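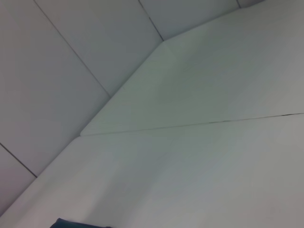
Can you really learn to sing harmony as an adult? Most people who can hold a tune can, and the quickest way in is to sing next to somebody who already does it.

I know because tonight I held the alto line for a whole song! All the way through, with a tenor in one ear and the tune in the other, and I only wandered off it once, in the second verse, on that horrible jump before "river." I am writing this in bed with my coat still on the chair and I can't stop humming.

December 2, 2023, then, so I have it written down somewhere.

The Clundcombe group meets in the room over the bakery, which smells of raisins and has a piano nobody has tuned in years. We had 10 people, a good turnout with everyone coughing. Chia-jung Ng led. She teaches everything by ear, no sheet music at all, and I was terrified of that when I joined. I wanted the dots in front of me. Now I think the paper was holding me back, because I used to stare at it and stop listening to anybody.

She gave us a drone first. Half the room held one low note and the rest of us slid around above it until something locked. When it locks there's a buzz — I felt it in my teeth — and then you breathe and lose it and have to go find it again. We did that for ages. I could have done it all night.

Then the new song, the one from Kivville with the three parts. The altos have the dull bit at the start, the same two notes over and over, and then in the chorus we go under the tune and come up the other side of it. So good. I sang it on the walk home, past the closed shops, and a man with a dog said "evening" in what I believe was the key of G.

Things to remember: breathe before "carry," not after. Don't scoop up to the high note. The last chord is quieter than I think it is. Sing the vowel and leave the consonant until the very end (I keep biting it off early and hissing all over the sopranos).

We're going to sing it at the January supper, and they're expecting over 70. I said yes to standing in the front row before I'd thought about it. My stomach flipped and I still don't want to take it back.

Called Mom when I got in and sang her my part. On its own it sounds like somebody looking for their keys. She said it was lovely, and then asked when the tune was going to start.

Must buy throat lozenges tomorrow, and text Chia-jung for the words to verse three.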